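The Slow Business of Learning to Nap

I was 41 when I took my first proper nap as an adult, on a borrowed couch in Clerkau, with my shoes still on. I woke up 24 minutes later and felt so good that I was suspicious. Was this legal? Had everyone else been doing this the whole time?

My family did not nap. My mother considered lying down before dark a symptom, and if you were caught on the bed at three in the afternoon she'd put the back of her hand on your forehead. So I got through college, two jobs and a baby on coffee and those orange peanut butter crackers, and I thought the wall I hit every day after lunch was just what being a grown-up felt like.

The couch belonged to my friend Emrys Mathias, who teaches middle school band and naps like other people floss. He gets home at 3:40, puts his phone in the bread box (yes, the bread box), pulls a green blanket over his face and he's out. His kids learned to walk around him. I'd driven 27 miles to help him pick out paint, and when he announced it was nap time I laughed, and then I looked at the other couch.

After that I got a little obsessed. I read everything the library in Clerkau had on sleep, and a good bit of it contradicted the rest. Keep it short. No, go a full hour and a half. Drink coffee first so it kicks in as you wake up! I tried that one, and lay there listening to my own heart for half an hour.
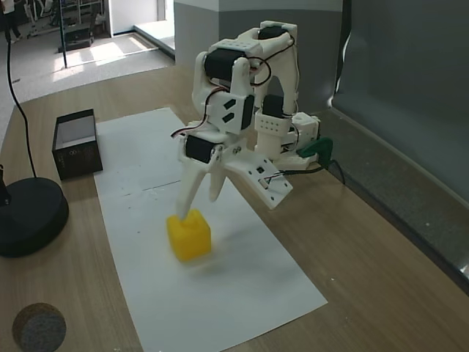
Corinne Tran
Contributing Writer

What worked for me was boring. I go down at 2, I set the kitchen timer and leave it in the next room, and I don't get under the covers. Covers are fatal. I got under the covers once in June and came up after five with no idea what month it was, and then I was wide awake until the paper came.

The chair-versus-bed question nearly ended a friendship. Emrys is a couch man. I've come around to the recliner, a hideous Llewellyn that I got from a neighbor who was moving, and which only goes back about as far as a dentist would let you. He says it isn't a nap if your feet are lower than your head. We've agreed to talk about other things.

I know plenty of people can't do any of this. I work from home three days a week, and on the other two I nap in my car behind the Plavetti bakery with a sweatshirt over the steering wheel so I don't bump the horn. It's a worse nap but I'll take it. A woman from the bakery knocked on the window in the early days to see if I was alive, and now she just waves on her way to the dumpster.

My daughter, who is nine, gave up naps at two and a half and thinks I've lost my mind. "You're choosing to?" she said. I told her she would understand someday, and heard my mother's voice come out of my mouth, so that was a nice afternoon.

Speaking of my mother, she came to stay for a week this spring. On the second day I said I was going to lie down, and I got the hand on the forehead, and I lay down anyway. When the timer went off I came out to the living room and there she was in the recliner, glasses on, crossword on her chest, mouth wide open. She says she was resting her eyes. She asked me later where a person would buy a chair like that.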